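Section 4: Setting your play limits on Irketti

Welcome back! By now your account should be open and your ID checked, so it's time to set your limits before you sit down at a table. We know it's tempting to head straight for the Borow lobby (we'd be itching to have a look too), but this part only takes a few minutes and you can't place a bet until it's finished.

You must be 18 or over to hold an account.

4.1 Deposit limit

1. Sign in and tap your initials in the top corner, then choose My Limits.
2. Tap Deposit. You'll be offered a daily, weekly or monthly limit, and you can set more than one if you like.
3. Type in your amount. The monthly box starts at $400, but please don't take that as a suggestion – clear it and put in whatever suits your own budget.
4. Tap Save, then enter the code we text to your mobile.

Note: Lowering a limit takes effect straight away. Raising one means a wait of 2 full days, and you'll be asked to confirm it again when the wait is over.

4.2 Session reminders

1. Still in My Limits, tap Reminders.
2. Slide the bar to choose how often you'd like a nudge while you're playing.
3. Decide whether the reminder should pause the game or simply show your time and spend along the top. Pausing is the one most of our members settle on, and you can change your mind whenever you like.

Caution: Reminders don't carry over to the Kullach live tables. Open any live table, tap the clock, and set it there as well.

4.3 Choosing your favourites and lobby theme

Now for the cheerful bit. Under My Lobby you can pin up to 13 games to your front page, choose your colours and switch the table sounds on or off. The Ait Ali card games have a tab of their own, so have a scroll through before you pin anything.
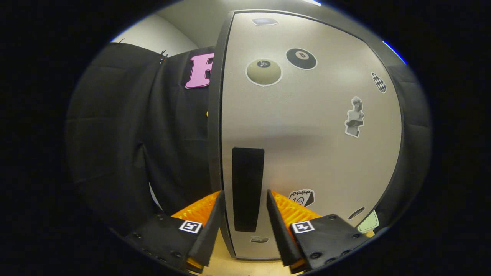

Eight-ball and other stickers on a fridge door.

If your pinned games vanish after an update, sign out, close the app completely and sign in again. Your limits are stored separately and won't be affected.

4.4 Taking a break

1. Go to My Limits and tap Take a Break.
2. Pick a length of time and tap Confirm. Any money in your balance can still be withdrawn while the break is on.

Caution: A break can't be cancelled early, by you or by us, so do check the end date before you confirm.

Guide maintained by Maysoun Harb, Member Support. Last updated 02/08/2024.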